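5. Recording examples on the Olwood arm

The Kilangate sales sheet says the arm "learns in an afternoon". Treat that as advertising. Our first 59 examples taught it very little, and most had to be thrown away.

5.1 Before you record

1. Clamp the base to the far edge of the table.
2. Lay the white paper and stand the open black box on it.
3. Put the orange block on the paper, near the box.
4. Lower the gripper around the block by hand control, and check that the cable has slack.

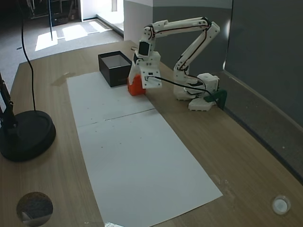 5. Press Record. Pause, then move.

CAUTION: Keep your fingers clear of the elbow. The stop button is slower than you are told.

5.2 Between examples

6. Lift the gripper well above the table before you touch the block.

Note: Grikley's software marks every finished recording as "good". It has no idea — it only knows that the file closed. Watch each one yourself. 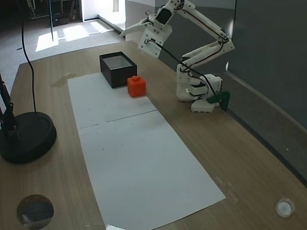

7. Shift the block a little each time. Identical starts give you a model that copies one movement.
8. Stop at 90 and test. If it still fails, more of the same is unlikely to help.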